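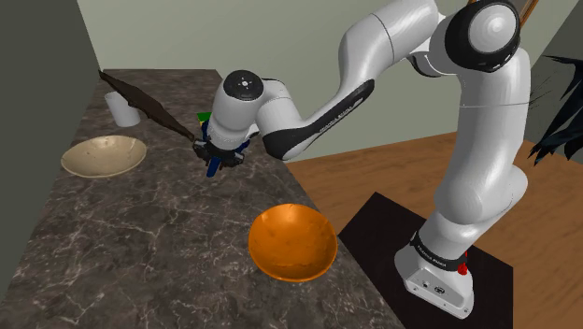

White arm on its floor mat, working over the marble counter. Simulated kitchen.

Search products Search All categories Go

Rarkel Counter Arm, single, with two-finger gripper

Stock status: to order. Lead time up to 4 weeks. Floor mat included, counter and bowls not.

We get more calls on the Rarkel than on anything else in the kitchen section, and most of them start the same way: will it clear up after dinner? No. Read the rest of this page before you put one in your cart.

What you are buying is a one-armed machine that stands on the floor beside a work surface and reaches over it. The arm is smooth and white, easy to wipe down, with rounded joints that don't trap much dirt. It reaches across a normal counter without trouble. It picks up a bowl, a cup or a utensil and puts it somewhere else, provided the thing is more or less where the software expects it. That's a real ability, and five years ago we wouldn't have had anything to list here. It is also a long way from doing the dishes.

The maker's brochure says "kitchen ready." We asked what that meant and were sent a set of simulated kitchens, including the one at the top of this page. A cup, a cream bowl and an orange bowl on a clean slab of marble is a fair test of reaching and gripping. My own counter has crumbs on it, a wet sponge, mail, and a pan somebody left to soak. Ask any seller, us included, for results from a counter like that.

What we found in our own shop

Willy Geerts set up the demo unit in our back kitchen in March and gave it one chore: move the bowls from the counter to the drying rack. Of 66 tries, it finished the job on its own in just over half. Most of the rest ended with a bowl set down crooked or not picked up at all. Two bowls broke. Femke Coppens did the same chore by hand while the arm was still working on its first bowl, and she was on the phone.

Shallow bowls gave it the most trouble. Anything flat and thin lying on the stone was close behind - spatulas, butter knives, lids. Plain cups went well.

Who should consider it

Teaching labs and test kitchens that want a steady arm and have someone on hand who writes code. Small shops with one dull, repeated move, same part, same spot, all day. Santino Herrera at Zusten runs 3 of them loading trays and is happy enough, but he built fixtures so that every part sits in exactly the same place. He'll tell you the fixtures took longer than the arms did.

Who shouldn't

Households. If you want help with chores at home, spend the money on a better dishwasher.

Good to know before ordering
Needs clear floor space next to the counter, and the floor must be level.
Keep children and pets out of reach while it runs.
Gripper fingers wear and are sold in pairs.
No refunds on opened software licenses.
Setup visit is extra. Ask for Sumeya Tsegaye.

We'll update this page when the maker shows us a full sink of dirty dishes done start to finish, at normal speed, with no cuts in the video. The last promise was for the spring release. We're still waiting.

Related items
Rarkel replacement gripper fingers, pair
Ranavari bench arm, small
Van Loon tray fixture kit
Van Loon rolling stand
Floor mat, black, square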